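Desk Supply Storage: Opaque Boxes or See-Through Pouches?
Liliana Amato, project report, January 9, 2020

Background

Students in the Plandambridge study rooms share pens, markers and sticky notes. The supplies used to sit in opaque boxes on a shelf, and people often opened two or three boxes before they got to the right one. My project looked at whether a see-through zippered pouch would make this quicker.

Method

I compared the old boxes with translucent pouches over 4 weeks. Each time someone went for an item, they wrote the time in seconds on a log sheet and put the sheet in the tray by the door. Sheets with no start time were thrown out.

Results

The logs gave 1,061 usable searches with boxes and 1,308 with pouches. Another 43 entries could not be read. Searches were shorter with the pouches, mostly for markers, where the color shows through the plastic. Small pale items such as erasers showed little difference.

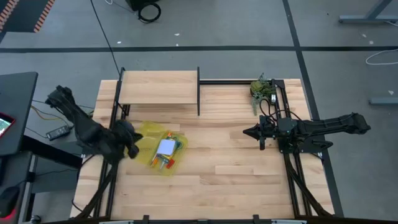 The main complaint was about overfilling. A full pouch is hard to zip, and pens slide to one end when it is carried. Two groups also left pouches open overnight and lost caps.

Further work

In April I would like to repeat the test with a separate pouch for pens only. I would also change the log sheet, which had too little space for comments.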